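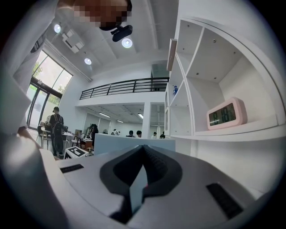 Willeo Handling Notes: read me first

Welcome, and thank you for stopping by! This folder holds 2,000 short recordings made with hand-held grippers at Rarnetti, in and near our offices, together with the notes people wrote as they went along.

What changes for staff

Willeo will take over some of the fetching and putting away at the Ondmont site from August. We know that worries a few of you — it worried us too — so hours and pay stay as they are, and everyone on the Hayes team gets 3 paid training days to learn how to set the machine going, stop it and put it right.

Using the files

Each recording lasts around 90 seconds. Faces are blurred, and they must stay that way in anything you pass on. Please don't use the recordings to judge how fast a colleague works.

Last updated July 1, 2018. Corrections are very welcome, however small — just leave a note in the folder.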